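Open Practice at Darkmont — quick notes from the trip

Drove up for the Hondstead preseason open practice, August 30, 2008. Typing this fast before I forget it all.

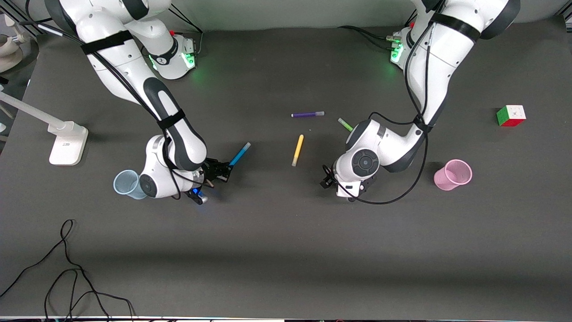
Getting in

Gates were supposed to open at nine. More like 9:20. Lot on the Prokurley Road side fills first, so go around back by the baseball diamonds. Free to get in, programs two bucks. Announced crowd of 2,696, which felt right for the home side, visitors bleachers were closed off.

The practice

Individual drills first, then special teams forever. Kickoff coverage looks way better than it did in June — lanes held, no one overrunning the ball. Punting still a worry. Two shanks in a row into the wind and the coaches moved on pretty quick.

Best part was the team period. Starting offense got the ball on its own 28, so 72 yards to go, and took it in on nine plays. Mostly inside runs behind the left side. One deep out on third and long that the corner should of had. Second unit went nowhere, three and out twice, then a fumbled snap.

Defense is in a 3-4 now. Outside backers are quick but they got washed out on the counter every time they ran it. Fix that before the opener please.

Only 6 receivers dressed. Asked at the fence and was told hamstrings, nothing serious.

The building tour

After practice they took groups of 40 through the Hägglund Fieldhouse. New weight room, new lockers, film room seats the whole roster. Training room was closed. Our group got rushed thru because the next one was already waiting — go early if you want to look at the trophy cases.

Food

Brats good, lemonade watery. Cash only.

Home by four. Will post depth chart guesses later this week.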